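Last revised 5/13/20. This file covers the contents, layout and permitted use of the Galli event package records and should be read before any rates are quoted to a client.

# Galli Event Packages

Galli is the shared set of package records used by the Kerkness and Piltex venues for private functions: showers, anniversary dinners, retirement parties, club banquets and company outings. Each record describes one package as it is offered to the public, including the room, the hours, the guest limits and the items included in the base price.

The current release holds 104 records. Of these, 81 are active and may be booked. The remainder are retired and are kept so that older contracts can be read against the terms in force when they were signed.

## Layout

Records are stored as plain text with one package per line. Fields are separated by tabs.

| Field | Meaning |
|---|---|
| `package_id` | Permanent code; never reused after retirement |
| `venue` | `kerkness` or `piltex` |
| `room` | Room name as printed on the floor plan |
| `theme` | Theme code, or `none` |
| `min_guests` | Smallest party accepted |
| `max_guests` | Largest party accepted, children included |
| `hours` | Length of the event, excluding setup |
| `base_price` | US dollars, before tax and gratuity |
| `linen` | `included`, `extra` or `not_offered` |
| `status` | `active` or `retired` |

An empty `base_price` means that the package is priced on request. It must not be read as zero.

## Themes

There are 12 theme codes. Seven are offered at both venues, and the others are limited to Kerkness, where the larger storage area allows for stage pieces and backdrops. A theme covers table settings, signs and wall decoration. Food, music and hired entertainers are contracted separately and do not appear in these records.

## Setup and hours

The value in `hours` begins when the first guest is admitted. Clients may enter the room before that time only if early access is written into the contract. Extra time is sold in whole hours and is recorded on the booking form, not in Galli.

## Relation to Droltine

Droltine is the booking calendar. It reads Galli each night and displays active packages only. Changes made during the day will not appear in Droltine until the following morning. Staff who need a correction shown sooner should contact the events office.

## Known issues

- Guest limits for the Kerkness terrace do not reflect the reduced seating used in wet weather.
- Some retired Piltex records carry a theme code that is no longer defined.
- Where `linen` is `extra`, the charge is listed on the rate sheet and not in the record.

## Permitted use

The records may be used by venue staff and by planners under a current agreement with either venue. Prices may not be republished without written approval. Quotes issued to clients must give the `package_id` and the revision date of this file.

## Changes in this release

- Company outing packages at Piltex now have a separate minimum for weekday evenings.
- Two theme codes with the same meaning were merged.
- The `linen` field replaces the former `extras` field.
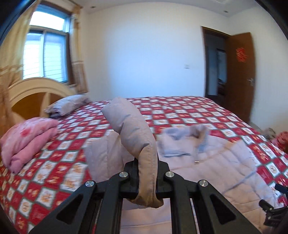 *Pale grayish-pink fabric, held in a fold.*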